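Clokville Paper Mill open day, quick writeup before I forget it all

11/13/23

OK so I promised the bookbinding list a report on the mill and I'm typing this with my coat still on. Sorry for the state of it.

Left home too late, missed the first tour. Parking is in the field past the mill, not at the mill, and the sign is behind a hedge. If you go next time, drive past the gate and keep going until you think you've gone wrong. Then it's on the left. Bring boots. Mine are drying in the tub.

Entry free, tour free, the paper very much not free. More on that further down.

Got onto the second tour with a group of 30, too many for the beater room. Couldn't hear a word in there. The guide gave up shouting and just pointed. Big oval tub, wheel at one side, rag going round and round like oatmeal. They use cotton offcuts from a shirt place in Hanum, plus some linen when they can get it. Linen takes far longer to break down and they run it overnight. I asked what they do for size and she said gelatin for the writing papers, nothing at all for the printmaking sheets. Wrote that down on my hand.

Then the vat room, the good part. Warm, wet floor, smells like a laundromat. The vatman dips the mold, gives it one shake forward and one sideways, and that's it, there's a sheet. Looks like nothing. Then they let us try and of course it is not nothing. My first one had a hole in it the size of a quarter. Second one was thick at one end and see-through at the other. The kid next to me did a perfect one straight off and I have decided not to think about it.

Couching onto felts, then the press, 45 tons they said, then up to the drying loft. The loft is worth the trip by itself. Louvered shutters down both sides, ropes of sheets hanging in the half dark, floorboards you can see through. They open and close the shutters by hand depending on the weather and apparently argue about it a lot. In a wet November it can take a week or more to get a batch dry. March is their favorite month up there, dry wind and no bugs. 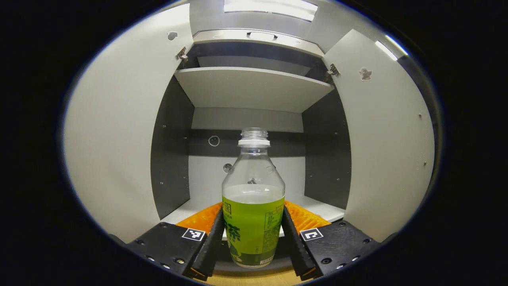 Tiago Teixeira

Lunch. There's a canteen in the old rag store, soup and rolls, line out the door. I had the leek and potato, fine, a bit salty. Sat with two people from a letterpress shop in Mutiso who print wedding stuff on the Clokville ivory and swear by it. They said dampen it the night before and stack it under a board, dont try to print it dry. Also said the deckle edges drive their customers nuts, half want them and half want them cut off.

After lunch a talk about watermarks in the upstairs room. Dry subject, nice slides. The old molds have the wire design sewn on by hand and you can tell twin molds apart by tiny differences in the stitching. So if you have a book from one mill you can sometimes see the two molds alternating through the pages. I went home and held three of mine up to the lamp. Couldn't see a thing, they're all machine made.

There's a little museum corner too. Account books, a flood mark on the wall, a list of rules for the workers (no whistling near the vats). A wage book open to a page where somebody got docked for spoiling a post of paper. Felt for him after my morning.

Shop. Careful in the shop. I went in for a few sheets of endpaper and came out with a lot more. The seconds bin is the thing to head for, under the stairs, small flaws, half price. It was mostly picked over by the time I got there becuase the first tour had been through it. There's a heavy gray called Bamia, flecked, takes a fold without cracking, and I bought every seconds sheet they had left. If you want some, ask me now, I'm keeping enough for one set of covers.

They made a run of 700 sheets for the open day with the mill wheel watermark. Everybody got one at the door on the way out, rolled in a rubber band. Take the rubber band off right away, mine has a dent in it.

Things I'd do different. Get there for the first tour. Bins before lunch. Bring a flat folder or a portfolio, I carried mine back to the field in the rain inside my jacket and walked like a robot. Cash as well, the card reader only works near the window.

Next one's in spring, they said, no date yet. Will post when I hear. Anybody wanting to share a car, there's room for 2 in mine if nobody brings a press.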